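Sorting a mixed table at Grutthorpe

Huguette Moulin runs the household goods room at the Grutthorpe exchange, where donated items are checked, put in containers and shelved for loan. The room handled 535 items in March. She works from a written procedure that fits on one sheet and has changed very little since Gilles Leblanc drew it up.

"Everything starts on a table," Moulin said. "You put the mixed lot down, you spread it out, and then you decide what holds things and what gets held."

By the first group she means boxes, basins and tubs. By the second she means the rest: toys, lamps, cups, small tools. Containers are dealt with first. A lid is checked for fit at all four corners, and a basin is turned over and examined for cracks along the rim. Anything with a rim that flexes under thumb pressure is set aside for garden use. 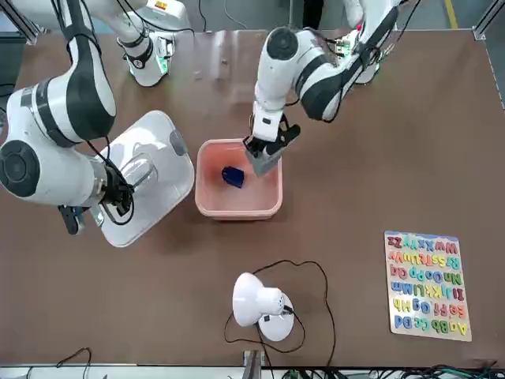
"A lamp is the awkward one," she said. "It isn't heavy, but the cord goes wherever it likes. If you move the lamp before you have the cord in hand, you drag half the table with it."

The procedure calls for the cord to be gathered from the plug end, in loops the width of a hand, and held with a cloth tie. Wire ties were dropped after Léonie Delorme found marks in the insulation on several returned lamps. Lamps with a shade that tips are stored upright, one to a box, with the shade turned down over the base.

Alphabet boards have their own line on the sheet. The letters are checked against the board, pair by pair, capital and small, and the board is stored flat. Moulin does not accept a board with a missing letter, although she keeps spare letters in a drawer – mostly vowels – and will complete a board if the thickness matches.

Asked about plastic boxes that can be seen through, she was in favor, within limits. "You can tell there's a cup in there. You can't tell if it's chipped. So the label still goes on, and it goes on the short side."

Labels are printed at 50 millimeters wide and carry the item, the date of the check and the initials of the person who did it. Shelves are loaded to no more than six boxes high. Nour Aoun, who handles loans, would like that reduced for the larger sizes. Moulin said she is waiting for the new shelving to be fitted before she changes the sheet.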